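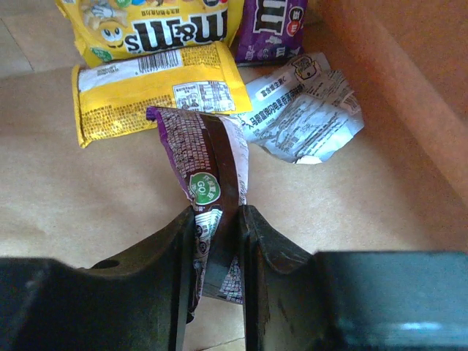 Clatura second edition rules move to a 2-die core, open playtest set for January

Otcombe, the publisher of the Clatura tabletop role-playing line, has released the change list for the game's second edition. The main revision replaces the percentile roll used in the first edition with a 2-die core. Players roll a pair of ten-sided dice, add the relevant trait, and compare the total with a target number set by the game master.

Lead designer Sowmya Poojary said the percentile system produced too many results in which a trained character and an untrained one performed alike. The new curve clusters totals near the middle, so a one-point trait difference has more effect on ordinary tasks and less on very hard ones. Target numbers run from 6 to 20. Doubles no longer trigger a critical result on their own; the total must also meet the target.

Combat has been shortened. Initiative is rolled once per side, and the separate parry roll has been folded into a fixed defense score. Armor now reduces damage by a flat amount. The hit location table has been moved to an appendix as an optional rule.

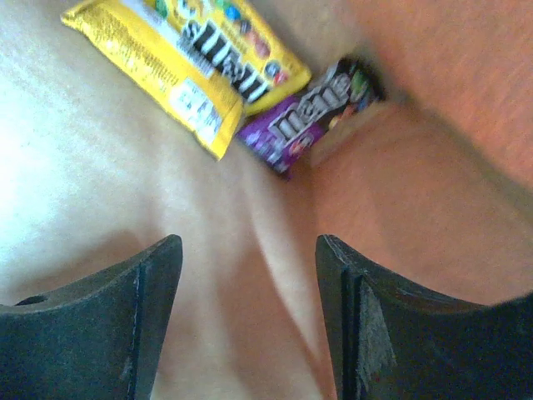 Magic receives the second largest set of changes. Spell points are gone. Casters instead take strain, tracked on the same line as fatigue, and recover it with a full night of rest. Zhuoran Hao, who rewrote the chapter, said 939 comments from the closed test were sorted before the strain values were set, and that most of them dealt with low-level healing. Ritual casting times are unchanged.

The core book is planned at 350 pages in a single volume. The first edition was split between a player book and a referee book. Layout is by Tsehay Tamiru, and the index, a frequent complaint with the earlier printing, is being compiled by Mohandas Suvarna.
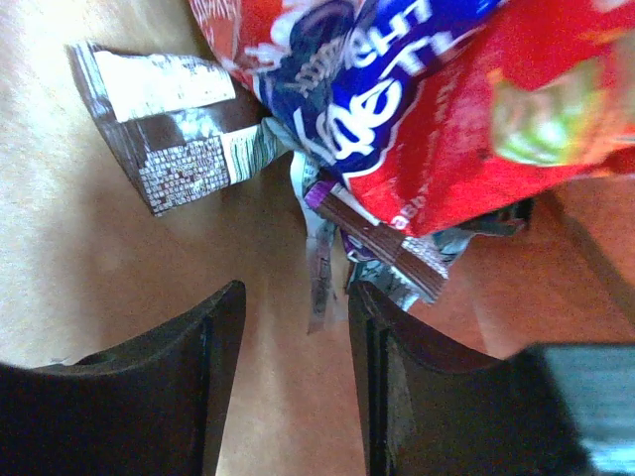

Compatibility and schedule

Existing Javora setting books can be used with the new rules after conversion. A conversion sheet covers traits, armor, and creature defense scores. Spell lists need to be replaced in full. The Sorrentino adventure series will be reissued with updated statistics, beginning with the first module.

The open playtest starts in January. Files will be posted on a Monday, with a feedback form for each chapter. Revathi Rajan, who is running the playtest, asked groups to report the number of players and the length of the session with every form. Pricing for the print edition has not been set.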